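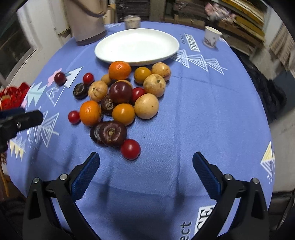

A pile of fruit, an empty plate and one pair of hand-held grippers, ready to go.

How to budget for hand-held grippers (what I wish I'd written down first)

I get asked a lot what our setup cost, so let's go through it the way I did it, at our bench at Brivier, with a calculator and too much coffee. Our total was $3576, and yes, I went over my first guess!

Step 1. Pick the task before you shop. Ours is moving small round food onto a plate. Cherry tomatoes and mandarins need very different openings, so measure your smallest and your biggest item and send both numbers to the seller. Trolbridge answered me the same day, Mahama took 19 days (still nice people, though).

Step 2. Price them in pairs. Plenty of quotes are for a single gripper, and you'll want a left and a right if you plan on two-handed work.
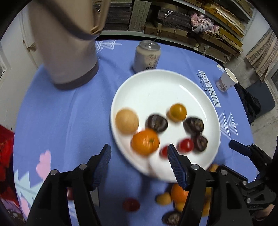 Partway through plating, with a second gripper coming in from the right.

Step 3. Add the wear parts. Finger pads first, then pivot pins. I ordered 3 spare sets of pads from Zuvlow with the grippers and saved myself a second shipping charge.

Step 4. Put the cheap stuff on the list too. Tablecloth, plates, groceries! Fruit gets bruised and you'll be buying more every week, so give it its own line. Mine is $30 a week.

Step 5. Ask about lead times and returns, in writing, before you pay. Then keep a bit back for the cable or charger you forgot. I always forget one.

My spreadsheet has a tab for each step, and I fill them in from the top. Shipping goes in last, once the quotes are in.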